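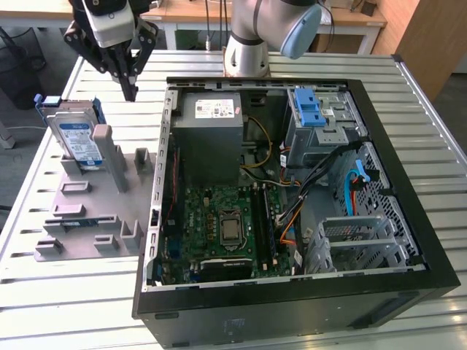

Grevodcombe Neighbors Forum > Utilities and Roads > New water meters and the June rate change

mapleporch
Posted 03/02/2023
Hi all, I went to the open house at the library about the new meters and I came home with more questions than I took in, so I thought I'd put it here and see who knows what. The way I understood it, the district wants every house on a smart meter before the new rates start in June, and the base charge goes up by six dollars a month whether you use a drop or not. I'm not against it! Our street has had two main breaks since we moved in and those pipes are old. But I'd love to know where the money goes, and whether the Tament reservoir work (sorry, Tument, I always do that) is in there too.

well_head_wally
The Tument work is separate. That was the bond we voted on, and it shows up as its own line on the bill. The six dollars is meters and mains. Page 30 of the budget packet has the table, and it's easier to read than the slides were.

creeksidegran
I'll be the grump, then. We're a household of one and I water a few tomatoes. A flat charge lands hardest on people like me, and the folks on Jacobs Hill with the big lawns will hardly feel it. Put it on the usage tiers, I say, and let the heavy users carry more of it.

well_head_wally
I hear you, but the pipe to your house costs the same to fix whether you run a bath or fill a pool. If it all goes on usage, then a wet summer comes along, nobody waters, and the district is short. We had that once already and they put off the valve work.

creeksidegran
They could keep a reserve for wet summers like the rest of us have to. We'll have to disagree, Wally, and I still owe you a jar of pickles.

tenpenny_oak
Does anyone know if you can read the new meter yourself? I'm on the old Tamex one in the box by the curb and I go out with a flashlight on the first of the month – my wife thinks I'm nuts, but I caught a toilet leak that way last year. 104 gallons a day, just running off down the drain.

mapleporch
Yes, they said there'll be a web page where you can see your use by the hour, and you can set a leak alert. The display on the meter stays too, so you can keep your flashlight! I've been meaning to get our old desktop going again so I can look at it on something bigger than my phone. 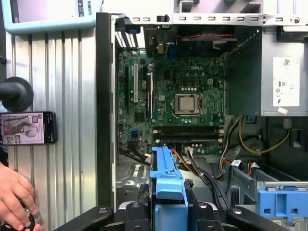
The Dell, cover off. Both memory slots are empty.

tenpenny_oak
Good luck with it, you'll want some memory in there first. And thanks, the hourly thing sounds handy.

creeksidegran
What about those of us who don't do web pages?

well_head_wally
Paper bills stay, and you can call the office for your reading. I asked them that one on your behalf. The comment period is open another 10 days, so do send them a letter about the tiers. I'd sooner they heard it from you than from me.

creeksidegran
Already written. Two pages, both sides.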